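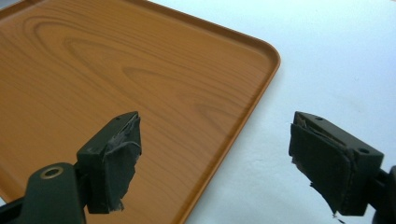 *The orange tray, swirl and all.*

Okay, so I finally gave in and started a page just for trays. I blame Salma Kamel, who came over for coffee in November, looked at the pile on top of my fridge and said I should at least be showing them to people. I'm up to 9 now (Evander would like it noted that there are two of us living in this kitchen and only one of us buys trays).

The one at the top is my current favorite. I love a printed wood grain, the more caramel the better, and this one has a big knot-like swirl in one corner area that loops around and then runs off into long wavy stripes. So good! The raised rim is smooth and a little glossy, and the corner is nice and round. It looks extra orange against plain white, so I've given up on placemats when I use it.

I got it at the Lindqvist sale, the same one where Jamila found her soup bowls. There was no price on it and I was ready to fight for it, but the lady at the table just wanted the box empty. I paid less for it than I did for parking.

**What it does all day:** breakfast, mostly. Two mugs, toast, the jam, and the newspaper if I fold it small. On weekends it moves to the porch and holds seed packets.

**Cleaning:** warm water, a drop of dish soap, soft cloth. I don't put any of my printed ones in the dishwasher after what happened to the blue one (RIP).

Sointu has promised me a round one from her aunt's cabin, and I'll add it as soon as it gets here. If you have one with a swirl like this, please send me a picture!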